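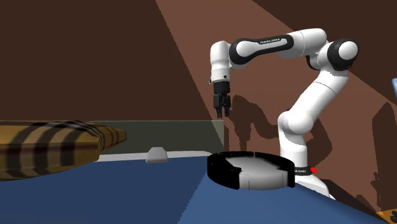

What do you get in the Gasavum kit, and is an arm included?
The kit is software only: a set of simulated rooms, a scene editor and a recorder for test runs. You bring your own arm model, and for this unit we use the Franka one already on the lab machines.

Unit 6: Reviewing a simulation kit
Handout by Idris Probert, revised 1/4/21

I've been looking forward to this unit all term! We're going to treat Gasavum the way a buyer would, and the bedroom room is my favorite place to start. Beds are great test sites. A gripper has to come down over bedding, past a pillow, and close on something without pushing into the blanket, and all of that shows up in the joint log.

Load the bedroom, open the recorder and play a run at half speed first. Watch the wrist. Write down where you'd want a second camera (the kit lets you add as many as you like, so go wild).
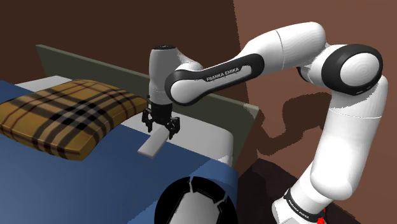 Fig. 1. Gripper over the pale bar, fingers apart, beside the plaid pillow.

Now switch to the wrist view. I love this one, because small errors in finger position that look like nothing from across the room are suddenly huge. Hélder Lobo's notes on the Bekden editor cover the same idea for shelves, if you want more.

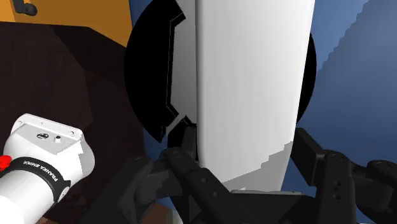

Fig. 2. Looking along the gripper, with a finger on each side of the white object.

For your review, set the recorder to 1000 steps and cover:
- how easy the scene editor is to learn
- whether the shadows help or get in your way
- what the joint log leaves out
- one thing you'd ask the makers to change

Keep it under 700 words. Send drafts to the Ollport folder, and put your run file in with them.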